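Textiles and Clothing Care
Unit 4 handout: Dyes, dark colors and fading
Instructor: Sofia Loureiro

Read this before the Thursday lab. Bring it with you, as the terms in the second half are used on the worksheet.

1. How dye holds on to fiber

A dye is a colored substance that dissolves or spreads in water and is taken up by the fiber. A pigment sits on the surface and needs a binder to stay there. Most clothing is dyed. Most printed T-shirt designs are made with pigment.

Different fibers need different dyes. Cotton and linen are usually colored with reactive, direct or vat dyes. Reactive dyes form a chemical bond with the cellulose and hold up well to washing. Direct dyes are held by weaker forces and come out more easily. Wool, silk and nylon take acid dyes. Polyester takes disperse dyes, which are driven into the fiber with heat.

In a blend, each fiber may need its own dye. This explains why an old cotton and polyester shirt can look speckled: the cotton has lost color and the polyester has kept it.

2. Why black is difficult

Black needs a large amount of dye compared with a pale shade. Some of it never attaches and has to be rinsed out at the mill. If rinsing is cut short, the loose dye comes out in the customer's wash or rubs off on skin and furniture.

Many blacks are mixtures of two or more dyes. When one part fades faster than the others, the cloth shifts in color. Blacks that turn brown, green or purple are examples of this.

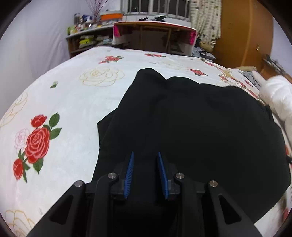 Some of what people call fading is wear. Rubbing in the machine breaks fibers at the surface and the loose ends scatter light, so the cloth looks gray even where the dye is still present. Seams, collars and pocket edges go first. Turning a garment inside out moves most of this rubbing to the side that does not show.

3. Terms for the worksheet

Colorfastness: how well a color resists change or transfer.
Crocking: transfer of color by rubbing. Tested dry and wet; the wet result is usually worse.
Bleeding: loss of color into water.
Staining: pickup of that color by another fabric.
Gray scale: the set of paired gray chips used to grade color change. Grade 5 is no change and grade 1 is the most severe.

4. Lab procedure

Work in pairs. Each pair gets 8 swatches of black cloth from the Kurno and Midix sets. Label every swatch on the back before it gets wet.

Rub each dry swatch with a square of white cotton, using ten strokes and even pressure. Repeat with a damp square on a fresh area. Let the damp squares dry before grading them. Grade under the lamp at the north bench, and have both partners grade separately. Write down both numbers even if they differ.

Then cut one swatch from each set in half. Wash one half cold and the other at the hot setting, with a piece of white test cloth stapled to each. Keep the halves apart while drying.

Worksheets are due at the start of the next class. Put them in the tray by the door of room 70.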